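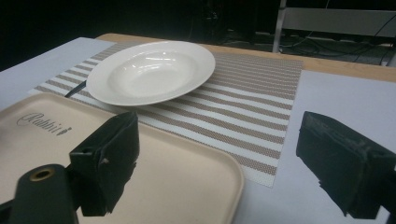

Figure 7.1. A table-setting task from the viewpoint of a hand-held gripper: a soup plate on a striped woven placemat, with a serving tray in the near left.

Chapter 7
Learning from Hand-Held Demonstrations

Before you start
You should be comfortable with coordinate frames and rigid transforms (Chapter 2), camera calibration (Chapter 4), and supervised policy learning (Chapter 6). Sections 7.5 and 7.6 use the diffusion model notation from Appendix C. Readers who only need the data collection procedure can stop after Section 7.4.

7.1 The problem with teaching a robot by driving it

In Chapter 6 all of the training data came from teleoperation. A person moved a leader arm, a follower arm copied the motion, and the cameras and joint encoders wrote down what happened. The data is clean in one important sense: every action in it is an action the robot performed. The policy never has to guess whether the arm can do what it is shown.

The price is time. A teleoperated demonstration of clearing a plate takes much longer than clearing a plate by hand, and most of the extra time goes into small corrections near contact. The operator has no feeling in the fingertips and often has a poor view of the far side of the object. Operators get tired. The arm has to be moved to each new room, bolted down, and calibrated again, so in practice most teams collect everything on one bench and hope the policy transfers.

Hand-held demonstration takes the arm out of the collection step. The person holds a gripper with a camera mounted on it and does the task directly. The camera records the fingers and whatever is in front of them. Later, software recovers the path of the gripper through space, and that path becomes the action label. The robot enters only at the end, wearing the same fingers and the same camera in the same relative position.

Look again at Figure 7.1. Both fingers are in view, one low on the left and one low on the right, and the plate shows in the gap between them. A policy trained on views like this one receives the fingers and the object together in every input. It can learn where the plate is relative to the fingers without ever being told where the plate is relative to the table or to the robot base. We return to this point in Section 7.3, where we define relative actions.

7.2 What is recorded and what is not

A hand-held demonstration gives us three streams:

Video from the gripper camera.
The six-degree-of-freedom pose of the camera over time, estimated after the fact.
The opening width of the fingers, measured from the video or from an encoder in the handle.

It doesn't give us joint angles, joint torques, or any guarantee that an arm could follow the path. A person can reach around a pitcher with an elbow position that no tabletop arm can match. A person can also move faster than the arm's velocity limits allow. These demonstrations look fine on video and fail on replay. Section 7.4 describes a filter that removes them before training.

Contact force is also missing. For plates and cups this matters less than students usually expect, and for wiping and insertion it matters a great deal. The exercises at the end of the chapter include one of each.

7.3 Why tableware

The running task in this chapter is called Trarkville, after the town where the first version was collected. It has two stages. In the first, a plate must be grasped by the rim and lifted off a placemat. In the second, the plate must be set down on a tray without pushing the tray across the table.

Tableware is a useful test for several reasons, and you should be able to find most of them in Figure 7.1 before reading on.

The first is specular reflection. Glazed ceramic shows bright highlights, here along the inner curve of the well and the far edge of the rim. The highlights shift as the camera moves, while the plate stays where it is. A feature tracker that locks onto a highlight will report motion that did not occur.

The second is repeated texture. A striped placemat is full of strong edges, and those edges look alike. Pose estimation based on matching local features can slip by one whole stripe and still report a low error. The printed script on the tray, the word "Rabbit", is a much better landmark because nothing else on the table resembles it.

The third is partial occlusion. A thin black handle shows at the left edge of the plate, with only a short length exposed. It probably belongs to a spoon or a knife, but the policy cannot see which from this view and does not need to. It does need to close on the rim and leave the handle alone. Black handles and black fingers also have similar pixel values, so methods that segment the fingers by color need to be checked on cases like this.

The fourth is viewing angle. At a low, oblique view the plate appears as a flattened oval. Detectors trained on overhead images of round plates tend to place the near rim badly, and the near rim is often where a finger has to go.

Relative actions

Let T(t) be the pose of the gripper at time t, written in whatever world frame the pose estimator happened to choose. That frame is arbitrary. It changes from one recording to the next and has no connection to the robot. We therefore train on

A(t, k) = inverse(T(t)) * T(t + k)

for k = 1 up to the prediction horizon. The world frame cancels. The policy predicts where the gripper should go as seen from where the gripper is now, and the robot controller converts this to base coordinates at run time.

Work through the cancellation on paper once before continuing. Replace T by G*T, where G is any fixed rigid transform, and confirm that A does not change. Then ask what happens if G drifts slowly during the recording.

7.4 A worked result

The numbers in this section come from a study by Esperanza Iwasaki and Vitalii Yurchenko, who used a Nelex gripper for collection and a Lamach arm for testing. The data set was frozen on 7 October 2021 and has not been changed. It holds 1,331 demonstrations after filtering. The same group trained every policy 3 times with different random seeds, and all of the results below are averages over those seeds.

Each policy was tested on 90 starting layouts that did not appear in training. A trial counted as a success only if both stages were finished and the tray had stayed in place. Dropping the plate onto the tray from a height was scored as a failure even when the plate landed flat.

The authors compared policies trained with absolute actions and policies trained with relative actions. The network, the images, and the training schedule were the same for both. The relative policies did better on every group of layouts. The gap was widest where the table had been moved with respect to the arm and narrowest where the table stood in its usual spot. You would expect this from the cancellation in Section 7.3, and it is worth noticing that the absolute policies didn't fail completely. When the table was in its usual spot they had, in effect, memorized it.

A second comparison concerned the reachability filter. Tamsin Marchetti replayed every raw demonstration in simulation and marked those in which the arm would have exceeded a joint or velocity limit. Training with the marked demonstrations included gave a policy that approached the plate well and then stalled near the tray. Most of the marked recordings came from one collector who was left-handed and carried the plate across the body. The paths were good ones for a person. Slowing them down fixed the velocity violations but not the joint violations, so the filter keeps the two tests separate, and yours should too.

Two limits of the study should be kept in mind. All of the plates were rigid and dry, and the lighting came from above in every room. Gudrun Torvik later repeated the test with a lamp at table height and found that the grasp stage suffered more than the placing stage. Her explanation is that the long shadow of the rim was being read as the rim itself. In Figure 7.1 the shadow below the near rim is soft and falls close to the plate, so the question does not arise there.

Terms introduced so far

Hand-held demonstration: a recording of a task made by a person holding the robot's gripper, with no arm attached.
Relative action: a future gripper pose written in the frame of the current gripper pose.
Reachability filter: a test that removes demonstrations a given arm could not follow.
Stripe slip: a pose error equal to one period of a repeated texture.

Questions to think about before Section 7.5

Suppose the camera is remounted slightly tilted between collection and testing. Which term in the expression for A(t, k) is now wrong, and does the error grow with k?

The Doucet criterion, named for Vaughn Doucet, rejects any recording in which the estimated pose jumps by more than a set distance between neighboring images. Would it catch a stripe slip on a mat with wide stripes? On a mat with very narrow ones?

Section 7.5 takes up the policy itself, starting with the choice of image encoder.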